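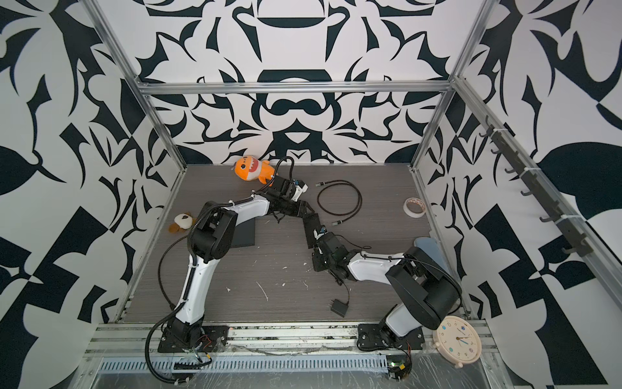

*An orange plush shark at the back wall, on the same floor as a coil of black cable.*

## How to Clear Out a Junk Drawer Without Losing a Weekend

Every home has a drawer that opens 4 inches and then stops. Mine stopped in May, jammed on a potato masher, with the spare key behind it. If yours still opens, you have time to do this calmly.

**1. Empty it all at once.** Tip the whole thing onto a table. Picking items out one by one feels tidy and takes until midnight.

**2. Make two piles.** Stuff you can name goes left. Everything else goes right. The right pile will be bigger – keep going.
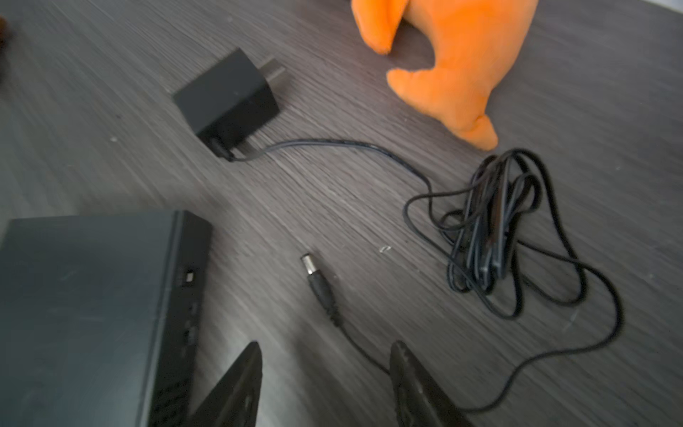 **Ferdinand Hollenstein**
*Household columnist, Fornar*

**3. Match chargers to gadgets.** Read the small print on the plug and compare it with the label on the device. A plug that fits can still be the wrong voltage. Once you have a match, put masking tape on the cord and write the gadget's name on it. "Black one" is a poor label.

**4. Test the batteries.** I use a cheap Prarolik tester. Dead ones go in a jar for the recycling drop-off, with tape over the ends of any lithium or 9-volt cells.

**5. Set a waiting period.** Mystery items go into a shoebox with the month on the lid. Give them 12 weeks. I have rescued one thing from mine, a bike light, and I don't own a bike.

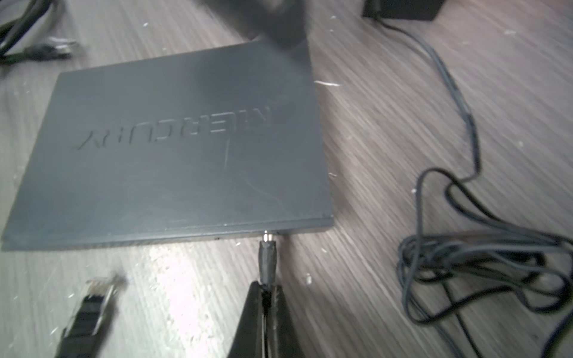
**6. Put back less than you took out.** Small trays help. The Wonov ones fit my drawer with a gap at the side, and the gap already has a takeout menu in it. Pens that write go in front, then scissors, then tape.

Old electronics go to an e-waste site, never in the trash. Ours closes at 2, so I load the car before breakfast.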